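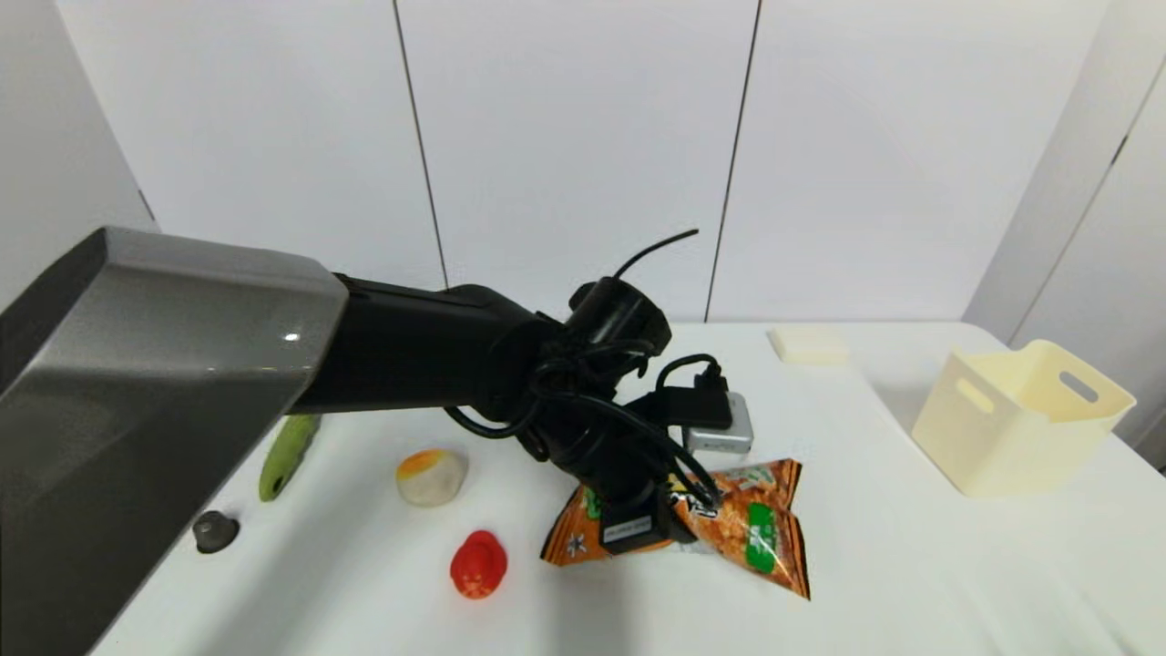
I have been to enough open days to know that the best thing in the room is usually the sandwich tray, and I went to the one at Jinuvell on a Friday with that in mind. The invitation promised a look at "the end of picking and packing as we know it." I spent 11 years in a warehouse office before I started writing about warehouses, so a line like that gets my attention and raises my blood pressure. What we got was an arm over a white table, pressing its gripper down onto an orange snack bag, with a cream-yellow basket standing off to the right. A few small objects lay nearby. I am told this is the future of grocery work, and I would like to put in a word for the present.

Start with the table. I have never met a packing station that looked like it. The ones I knew had tape stuck to them, a dead pen, someone's gloves, and a pile of orders that nobody had planned for. Dorottya Győri, who ran the tour, told us the clean setup was there so we could see the skill clearly. Fair enough. But a skill that needs the rest of the world cleared away first is a smaller skill than the invitation described, and I think visitors should be allowed to say so without being treated as if they hate progress.

Then there were the numbers. A slide told us the system had practiced on 856 objects. I asked how many of those had been left out of the results, and how many tries each one got. Levente Szűcs said he would follow up by email. That was in June and I am still looking forward to it. Another slide said 40 picks in an hour, which the man next to me wrote down with great respect. He was Béla Pintér, and he buys equipment for Skisport, where they ship boots and goggles and awkward bags of wax. I asked him what his own people do in an hour. He didn't know! He was two meetings away from spending real money and he had no figure for the humans he already pays.

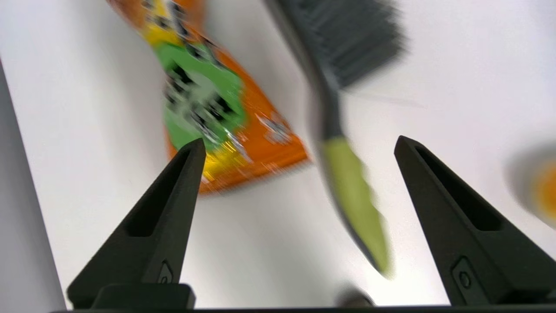 My complaint is less with the engineers than with the way these things are shown to people who sign checks. The engineers I talked to were careful. Gergely Sárközi spent a good ten minutes with me on why soft packaging is hard: it folds, it shifts, and the same bag is a different shape every time you put it down. He didn't oversell anything. He had the view from the wrist up on a monitor, and I learned more from that than from the whole slide deck. Between the two black fingers you could see a scrub brush with a lime-green grip, and next to it the snack package, so smeared that the printing on it could not be read. A person packing an order reads the label without thinking about it. I would like a vendor to tell me, in plain words, what happens when the machine can't.

Nobody from the sales side wanted to stay on that subject. They wanted to talk about Wimon, their planning software, and about a pilot at Lakatos that has been running for 48 days. I asked whether the pilot had cut anyone's hours. "It has freed people up," I was told, and I have heard that phrase often enough to ask the next question, which is freed up for what. Tímea Magyar, who used to supervise a night shift and now trains customers for Jinuvell, gave me the only straight reply of the afternoon. She said it depends on the manager.

I believe her, and it worries me more than the arm does. A slow machine can get faster. I have no trouble imagining a version of this that works all night on a messy table and earns its keep. What I can't picture is the open day where the buyer is told to bring his own boxes, his own torn bags and his own worst hour of the week, and the vendor runs those in front of everybody with a clock on the wall.

Béla Pintér says he will ask for that before he signs. I gave him my card and offered to come along.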